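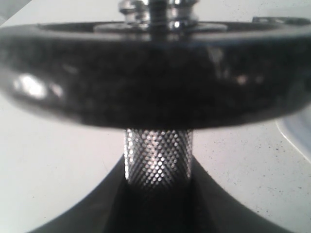

Figure 1. Weight plate, collar and knurled handle of an adjustable dumbbell.

Home Articles Issues Authors Contact

3. Grip surface and plate finish in home dumbbells

3.1 Why I looked at the handle first

When I started on this part of the project I thought I'd spend most of my time on the plates. Plates are what people ask about in the store, and plates are what they complain about when one chips. Then the first round of home interviews came back and I had to rethink the plan, because people kept bringing up their hands. They talked about calluses, about sweaty palms in a hot garage, about a handle that felt fine for one set and mean by the last one. So the handle got moved up, and the plates (which I still find more fun to look at) come second.

The dumbbells I care about in this section are the plain adjustable kind: a chrome handle with a knurled grip, threaded at the end, a round plate slid on, and a metal collar screwed down to hold it. Figure 1 shows the parts I mean. The knurling is the diamond type, two sets of fine grooves crossing each other so that what's left standing is a field of little points. I say "points" because that's how they feel, even though our participants used a lot of other words. "Sandpaper" came up. So did "cheese grater," more often than I would've liked!

We interviewed 57 people who train at home, and I asked each of them to bring whatever dumbbell they used most to the table while we talked. I can't recommend this enough. People are vague about a thing when it's in another room, and the minute it's in their hands they start turning it over and showing you the spot where the thumb goes. Several of them noticed things about their own dumbbell that they had never paid attention to before, mostly to do with how far the knurling runs along the handle and whether it goes right up to the plate.

That last point matters more than I expected. On a short handle, the outer fingers sit close to the inside of the plate, and if the grip pattern stops early they end up on smooth metal. I first wrote this off as a matter of taste. After the November sessions I don't think it is. The people who had been training the longest wanted the pattern all the way along, and they were pretty firm about it.

3.2 The plates

Now for the plates. Nearly everybody described theirs as black, and then, when I pushed a little, as something more complicated than black. The speckled finish is a good case of this

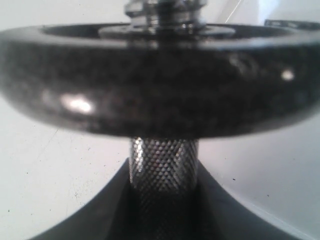
and I ended up giving it a category of its own in the coding sheet, because "painted" didn't cover it and "coated" covered too much. I used "mottled" for any dark surface with lighter flecks in it, whatever the maker called it. The name on the box wasn't much help anyway. Nasura and Latach, two of the lines that turned up in our homes, use completely different words for finishes I couldn't tell apart with a fingertip.

What did people like about it? Mostly that it hides wear. A flat, even black shows every scuff, while a busy surface swallows them up – at least that was the story I kept hearing, and I've got no reason to doubt it. There was a smaller group who liked the shine, and who wiped their plates down after each session the way some people look after a car. I had 4 of these in the sample and they were a joy to talk to.

The rim came up too. A thick, rounded rim is easy to get your fingers around when you're lifting the plate off the floor or changing the load, and it's kinder to a shin than a square one. On the other hand, a round plate rolls. I had no question about rolling on my list, so I can't put a figure on it, but I wish I had asked, and I've added it for the next round.

3.3 Collars

I'll be brief on collars, as they get their own section later. The screw-down metal ones were trusted more than spring clips, and also used less patiently. Participants told us they "gave it a couple turns" and got going. One owner of a Negri set kept a rag tucked under the bench just for cleaning the threads, and said it saved him a lot of cursing. I asked everyone to rate how secure their collar felt on a scale of 0 to 100, and the median for the threaded type was 85. I'd be careful with that number. It tells you how people feel about the part, and feelings about a collar can change fast once a plate has slipped on you.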